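Caring for Bed Pillows and Bedding

28 May 2022
By Lambros Michailidis, Denddale Household Advice Service
Print this page | E-mail this page

Bed pillows are among the most heavily used items in the home and among the least often washed. The Denddale Household Advice Service receives regular inquiries on the subject, and the following guidance replaces our earlier leaflet.

Before washing any pillow, read the care label. Most polyester and down pillows may be machine washed. Solid foam and latex pillows may not, as the action of the drum tears the filling. These should be vacuumed on both sides with an upholstery tool, spot cleaned with a cloth wrung out in mild soapy water, and left flat in moving air until completely dry.

Washable pillows should be laundered every four to six months. Wash two at a time to keep the drum balanced, and choose a machine large enough for the pillows to move freely. Use warm water, a gentle cycle and half the usual amount of liquid detergent. Powder tends to leave residue in the filling. Add a second rinse, then spin at no more than 1000 revolutions per minute. Down pillows are better spun at 600, and the spin may be repeated if they remain heavy with water.

Drying takes longer than most households expect. Tumble polyester pillows on low heat and down pillows on the air setting, stopping the machine every half hour to break up clumps by hand. Two clean tennis balls, each tied inside a cotton sock, will help to restore the loft. A pillow that feels dry on the surface may still be damp at the center - press it firmly between both palms and hold it there for several seconds. Any coolness means that more time is needed. 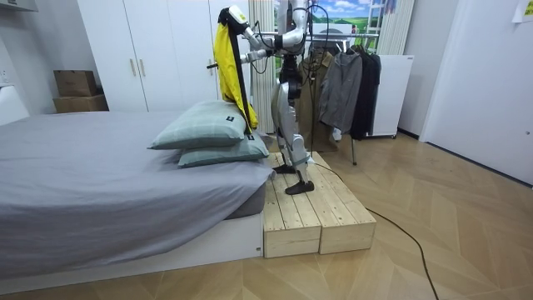

How can I tell whether a pillow is worth washing at all?

Fold it in half and let go. A pillow in sound condition springs open again within a few seconds, while one that stays folded has lost its support and should be replaced. Large or heavy pillows may be tested with a shoe placed on top of the fold.

Zippered pillow protectors are recommended under the pillowcase. They should be washed once a month, and pillowcases once a week. Remove body oil from pillowcases by rubbing a little dish soap into the marked area and leaving it for 15 minutes before the normal wash. Chlorine bleach should be avoided, particularly on items with elastic edges.

Sheets dry with fewer creases if they are shaken out before going into the dryer and removed while very slightly damp. Fold them at once, or return them directly to the bed. Fitted sheets may be stored inside one of their own pillowcases, so that each set stays together on the shelf.

Leave the bed unmade for an hour each morning, with the covers turned back to the foot, so that moisture from the night can escape. Mattresses should be vacuumed each season and, where the manufacturer permits, turned end to end at the same time.

Heavier comforters are best cleaned in October, before they are needed. Store them in cotton bags - plastic holds moisture and can cause a musty odor. Residents without a large machine may use the laundry room at the Starnska building, where the front-loading washers accept items up to king size.

Printed copies of this guidance may be requested by quoting leaflet number 3481.

Last updated: 28 May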